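Werkstattbuch, Juli – Packtisch und die gelbe Matte
Eintrag von Emiko, angefangen kurz nach 9 Uhr
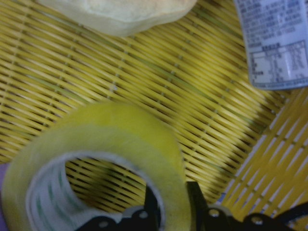

So, und jetzt endlich mal in Ruhe aufschreiben, was wir beim Packen geändert haben, bevor Brayan aus dem Urlaub kommt und seinen Tisch nicht wiedererkennt! Die alte graue Schneidematte ist weg. Die war an der Vorderkante hochgebogen, und jeder Karton blieb daran hängen. Elvira hatte noch die gelbe gewebte Kunststoffmatte übrig, die wir damals für den Stand in Rirdale gekauft und dann doch nicht ausgelegt haben. Die liegt jetzt da, und ich bin ehrlich begeistert. Sie macht den ganzen Raum heller, und kleine Schrauben oder Tütchen rollen einem nicht mehr davon, weil sie quer zu den Strängen hängen bleiben.

Zum Klebeband: Wir bleiben beim klaren Packband auf dem weißen Pappkern. Ich hatte zum Vergleich zwei Rollen vom braunen Papierband dabei (Musterkarton von Lellex). Auf glatten neuen Kartons hält das Papierband prima, auf unseren mehrfach benutzten leider nicht, da hebt es sich an den Ecken nach einer Nacht wieder ab. Schade, ich hätte es gern genommen! Das klare hielt auf allen, auch auf dem fiesen beschichteten Karton, den Fredy immer aus dem Lager holt. Außerdem kann man die alten Etiketten darunter noch lesen, das hilft beim Sortieren der Rückläufer sehr.

Rollen bitte hinlegen, Öffnung nach oben. Hochkant wandern sie mir ständig vom Tisch, und eine angeschlagene Kante reißt dann bei jeder zweiten Bahn ein. Liegend klebt allerdings die Stirnseite gern Fusseln an. Auf der Matte scheint das viel weniger zu sein als auf der bloßen Tischplatte, muss ich aber noch länger beobachten. Bandanfang umschlagen, fingerbreit reicht. Wer schon mal mit dem Fingernagel fünf Minuten den Anfang gesucht hat, weiß warum.

Mittags: die Bestellung nach Tunden fertig gemacht. 67 Pakete, alle mit H-Verklebung oben und unten. Orlando hat gefaltet, ich geklebt, nach einer halben Stunde haben wir getauscht. Das lief so schön flüssig, dass wir vor der Abholung noch Zeit hatten, das Regal auszuräumen. Ganz hinten lag ein angebrochener Beutel Füllchips, den brauchen wir zuerst auf.

Kleine Rechnung, damit ich sie nicht noch mal machen muss: Bis Ende des Quartals gehen nach der Liste 2299 Sendungen raus. Orlando plant mit 2700, weil Taipe meistens noch etwas nachschiebt. Das finde ich vernünftig, Band wird ja nicht schlecht, solange es nicht am Fenster liegt. Die Rollen vom letzten Sommer, die in der Sonne standen, waren gelblich und ließen sich nur noch in Streifchen abziehen. Also Vorrat bitte in den unteren Schrank, auch wenn man sich dafür bücken muss.

Offen bei der Matte:
– Sie rutscht ein bisschen, wenn man schwere Kartons zieht. Elvira will doppelseitiges Band unter die Ecken setzen, ich würde lieber erst die Gummistreifen probieren.
– Staub setzt sich zwischen die Stränge. Ausklopfen ging wunderbar, Absaugen eher nicht, der Sauger zieht die ganze Matte hoch.
– Nicht direkt darauf schneiden! Die feinen Bindefäden machen das bestimmt nicht lange mit. Zum Schneiden das Brett nehmen, es hängt jetzt links neben dem Tisch.

15:40, Nachtrag: Fredy fragt, ob wir für den zweiten Tisch dieselbe Matte bekommen. Ich habe beim Händler angerufen, die Farbe gibt es noch, Breite nur auf Anfrage. Wenn es nach mir geht, sofort bestellen – das Arbeiten macht darauf einfach mehr Spaß. Bei der Gelegenheit haben wir den zweiten Tisch gleich ausgemessen, der Zettel klebt innen an der Schranktür.

Orlando hat noch eine Idee für einen Dorn an der Tischkante, auf den man die angefangene Rolle stecken kann. Skizze will er morgen mitbringen. Innendurchmesser vom Kern vorher nachmessen, die von Lellex waren etwas enger als unsere.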